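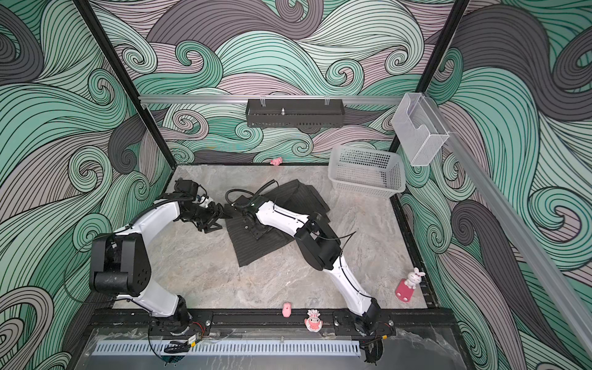 Pinstripe (cloth)

Pinstripe is a woven fabric with very thin, light lines running lengthwise over a darker ground, usually navy, black or some shade of gray. The lines are narrow enough that you lose them from across a room, and I think half the charm is in walking closer and having them show up. A charcoal piece with pale stripes, like the one bunched up in front of the white basket, is what most people picture when they hear the word, and it's the sort I've sewn and washed the most by far.

Name and neighbors

The usual story is that the stripe is as thin as a pin, or that it looks like a row of pinheads. Some of the older suiting cloths really do have lines built out of tiny dots, so I lean toward the pinheads (I have lost this argument at least once). Chalk stripe is the close cousin: wider, softer, a little fuzzy at the edges, like a tailor's chalk mark. Pencil stripe falls somewhere in between, and shops use all three names pretty loosely. The fabric counter at Jandby once sold me the same cloth under two of them in the same month!

How it's made

In a true pinstripe the stripe is in the weave. The mill sets lighter yarns at regular spots in the warp, which is the set of threads that runs the long way on the loom, and the weft crosses over and under as usual. That makes the stripe a very handy guide to grain: follow a line and you're following the warp. Printed pinstripes exist too. Turn the edge over and look at the back, where a print will often be fainter or missing altogether.

Wool is traditional for suits. Cotton and linen turn up in shirts and summer trousers, and there are plenty of polyester and viscose blends for aprons, cushion covers and uniforms. Stripe spacing is a matter of taste. I like it wide, my sister likes it narrow, and we shop separately.

Finding the edges in a crumpled piece

A dropped pinstripe looks like a mess, with layers doubled over each other and the lines heading off every which way, but those lines are the best help you've got. Wherever they change direction all at once there's a fold or a twist. What I do is find one corner, any corner, and run my fingers along the edge to the next one. Then I lift both and let the rest drop. If the stripes hang straight down you have a crosswise edge in your hands. If they run straight across, you've got a long side. Slanting stripes mean you've picked up opposite corners, or one of your corners is really just a fold, so put it down and try again.

Etenesh Ayele taught me this in the back room at Berhe, and she could do it with 29 yards of suiting without looking up from her coffee. I still need a table.

Folding

Fold along the stripe first. Bring one long side over to the other and check that the lines on the top layer sit parallel with the lines underneath, then smooth from the fold outward. After that, fold across as many times as your shelf needs. Dark cloth shows lint along the creases, so I fold right side in. For anything heavy or expensive, roll it on a tube and skip the creases altogether.

Washing and carrying

Cottons and most blends are happy with a cool wash, inside out, with other dark things. Wool suiting goes to the cleaner unless the label says otherwise. Even a piece marked 100 percent cotton can shrink more along the stripe than across it, so wash before cutting. I skipped that step on a set of curtains in September and they now stop well short of the sill.

For hauling it around I'm very fond of plain plastic baskets with little square holes in the sides. They let air through, they wipe clean, and the open top means you can drop a folded stack straight in. Check the rim and the holes for rough bits of plastic before you trust one with a fine weave. Wicker looks nicer and snags everything.

Cutting and matching

Buy extra. Stripes have to meet at seams, pockets and collars, and the eye catches a miss right away on a dark ground. I pin every few inches with the stripes stacked, and cut one layer at a time when the cloth is slippery. The Gristwood pattern sheets have a stripe line printed on each main piece, and it's a real time-saver.

See also: Chalk stripe; Grain; Selvage; Ticking; Warp and weft

Entry last revised November 2018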